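Test Tubes and the Racks That Hold Them
From the Wisville Young Readers' Science Shelf, Level 4
Text by Marisol Sánchez. Checked by Sivaprasad Annamalai.

What a test tube is

A test tube is a narrow container that is open at one end and closed at the other. The closed end is usually rounded. The open end is called the mouth, and the edge of the mouth is called the rim or the lip. People who work in laboratories use test tubes to hold small amounts of a liquid or a powder while they mix it, warm it, cool it, or look at it.

Test tubes come in many sizes. The size is normally given as two measurements: the outside width and the length. A common school tube is 13 millimeters wide, which is a little wider than a pencil. Others are wider or longer. The Dimthorpe school kit, for example, has 23 tubes in two widths. A tube that is too wide for a hole will not go in. A tube that is too narrow will go in but will lean to one side.

Most test tubes are transparent. A transparent material lets light pass straight through it, so objects on the other side can be seen clearly. Transparency lets a worker check the color of a liquid, see bubbles, and notice solid bits that have sunk to the bottom. It also makes an empty tube hard to find on a table. The best places to look are the edges and the rim, where light bends or bounces off the curved surface and makes bright lines.

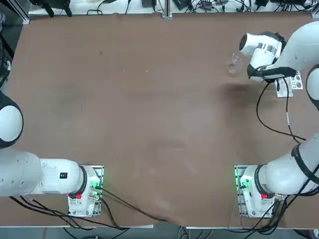 A rounded bottom has advantages. It has no corners, so powder does not get stuck in them and a brush can reach every part of the inside. It also spreads heat more evenly than a flat bottom with sharp edges. The disadvantage is that a tube with a round bottom cannot stand up by itself. If it is set down on a table, it falls over. If it is laid on its side, it can roll.

Why a rack is needed

A rack is a holder that keeps test tubes upright. The simplest kind has a plate with holes in it. Each hole is slightly wider than the tube it is made for. The tube slides down through the hole until its bottom reaches a lower shelf or the base. The plate stops the tube from tipping, and the base carries the weight.

Two points of support are better than one. With only a base, the tube would fall. With only a plate of holes, the tube would drop through unless its rim was wide enough to catch. Together the plate and the base hold the tube in a straight line. 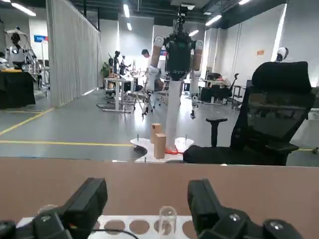 A clear test tube standing upright in a white rack.

Racks are made from wood, metal, or plastic. Wooden racks are cheap but soak up spills. Metal racks can be heated without melting, though some metals rust. Plastic racks are light and easy to wash. A pale rack has one more use: colored liquids are easier to see against it.

How the holes are arranged

The holes in a rack are placed in rows. In a straight pattern, each hole sits directly beside a hole in the next row, like squares on graph paper. In a staggered pattern, each hole sits beside the gap between two holes in the next row, like bricks in a wall. Staggered holes can be packed closer together. They also make it easier to reach a tube in the back row, as there is a space in front of it.

Some racks have letters along one side and numbers along the other. Each hole then has its own name, such as B4. This is useful when many tubes look the same. A large laboratory may store 923 samples in one cold room, and every sample needs an address so that it can be found again. The address is written in a notebook or typed into a list.

A rack is not fixed to the table. It can be picked up, moved, and set down somewhere else. When there are tubes in it, the rack must be kept level the whole time, and it should be carried with two hands. An empty rack may be tilted without harm.

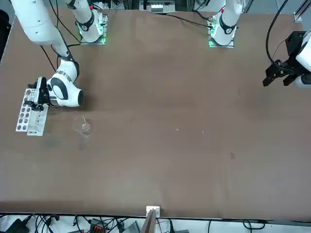

WORDS TO KNOW

Graduated: marked with lines for measuring. Some test tubes are graduated, but many are plain.
Lip: the edge around the open end of a tube.
Sample: a small amount of something, kept for testing.
Stopper: a plug made of rubber, cork, or plastic that closes the mouth of a tube.
Translucent: letting light through, but blurring what is behind. Frosted plastic is translucent.
Transparent: letting light through clearly.

Putting a tube into a rack

Placing a tube is a short task, but it has several steps.

1. Set the rack on a flat surface. Leave a space between the rack and the edge of the table — about the width of your hand is enough.

2. Choose a hole. If you are filling the whole rack, start at the back row so that your hand does not have to pass over full tubes.

3. Hold the tube by its upper half. Press only hard enough to stop it from slipping. Glass tubes have thin walls and can crack when squeezed. 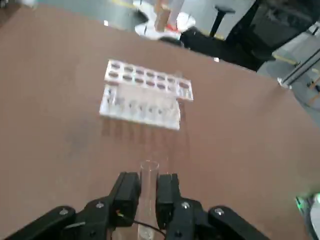 4. Turn the tube until it points straight down. Bring it over the hole without touching the plate. Look from the front and then from the side. A tube that seems to be over the hole from one direction may be off to one side when seen from the other.

5. Lower the tube slowly. If it touches the edge of the hole, stop, lift it a little, and try again. Do not push.

6. Let go when the bottom of the tube rests on the base. The tube should stand without help.

Something to try

Ask an adult for an egg carton made of cardboard, a clean plastic tube with a cap, and a pencil. Turn the carton upside down and make one hole in the top of a cup shape, just wide enough for the tube. Put the tube in and tap the carton gently. Record how far the tube leans. Then make a second hole that is clearly too wide and repeat the test. The Thursday group at the Wisville library ran this test 19 times, and the tube leaned farther in the wide hole each time.

Next in this series: Droppers and Pipettes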